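Small Parts and Your Bench Gripper: House Rules Worth Stealing

I love handing the fiddly jobs to the little arm on my bench, and good habits make it so much more fun! These are the rules I keep taped over the Flundberg vise.

Lay down fabric first. Gears skate around on bare metal, and a plain gray cloth makes them easy to spot. Pull it flat before you start and pick off any lint.

Open wide, go slow. Set the jaws to clear the part by at least 3 mm on each side, then drop to 12 percent speed for the last bit of travel. (Yes, it feels like forever. Do it anyway!)
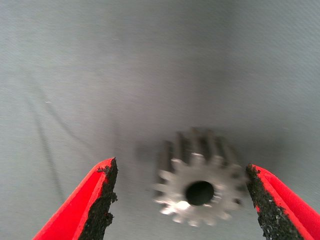
Small metal gear between the open fingers, black grip pads facing in.

Center before you close. If one finger touches first, it shoves the gear sideways, so nudge the arm over until the gaps match. Gears with a center hole can also be lifted on a peg, a lovely trick for really short ones.

Look after the pads. Coarse grip material sheds crumbs, and crumbs love gear teeth. Brush pads and parts with a dry toothbrush every two trays, and replace a pad once the tip gets ragged enough to snag cloth.

Hands out while it's powered! Stop button first, fingers second, even for a quick nudge. My Sindetti stop switch sits right by my left elbow, and I test it every morning before the first part goes down.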